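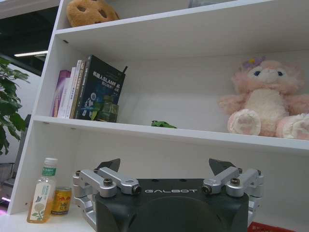

Why does a collection about bookshelves need a README at all?
Mostly so that the next person knows what counts as a shelf item and what we decided to leave alone. Carla Geagea wrote the first set of notes in March, and they have been growing ever since.

About Gamdale Shelves

Gamdale Shelves is a collection of pictures and short notes on ordinary household shelving: books, plush toys, little cars, drinks, and whatever else people like to keep within reach. There are 847 entries so far, and we would dearly love to get to 2,000 one day, but we are in no hurry.

What is in an entry

Each entry has a picture, a list of items, and a free note. The item list uses plain names. A toy car is "toy car" with its color, a stuffed toy is "plush" with its shape if you can tell (we have a round one filed under "cookie or biscuit", and Samer Rizk is still fond of that label). Books go in as "book", plus the title if it can be read. Titles in Chinese, Arabic or any other script are kept in that script, please – we lost a few good ones early on by guessing at translations.

Books that lean are still "upright". Books lying down are "flat". A stack of more than 8 goes in as "pile".

Known gaps

White shelves are badly overrepresented. The Dabbas folder is mostly kitchens and could use more toys. Entries in the Trivham folder have no free notes yet; Carla works through them on Sunday mornings.

Corrections

Send them to Samer, with the entry number in the subject line.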